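**Speaker notes: opening session, developer partner briefing (Midby)**

*Slide 1. Welcome*

Good morning. On behalf of the platform office, thank you for joining us. My name is Paula Munteanu, and I am responsible for partner relations at Midby. Rima Twal will take the technical questions after the break.

*Slide 2. Where the network stands*

Midby is now open to members in 13 countries. The most recent launch was Surkau, where local groups and event pages account for most daily visits. Growth in Tomanby has been slower than planned, and we will return to that point under slide 5.

[Pause. Allow latecomers to sit.]

*Slide 3. The partner program*

- 96 studios hold an active developer agreement.
- Nearly 7 in 10 published apps are games or quizzes.
- Applications are reviewed in Kincaid, by one team, under one set of rules.

We would like to see more apps for clubs, schools and small shops. The review fee for these categories will be waived until the end of September.

*Slide 4. Changes to sharing permissions*

Apps may no longer post to a member's page without asking each time. Existing apps have four months to comply — extensions must be requested in writing.
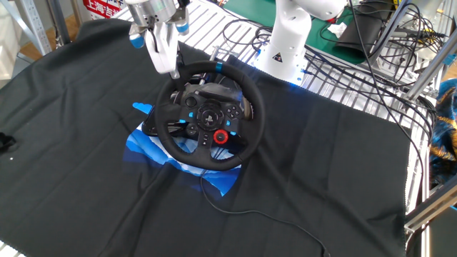
Partners who rely on friend invitations should read the revised terms with care. An invitation may be sent once to each contact, and a declined invitation must not be repeated.

*Slide 5. Tomanby*

Local-language support arrives with the next release. Refer questions on advertising rates to Rima.

[Break until 10:45. Handouts are by the door.]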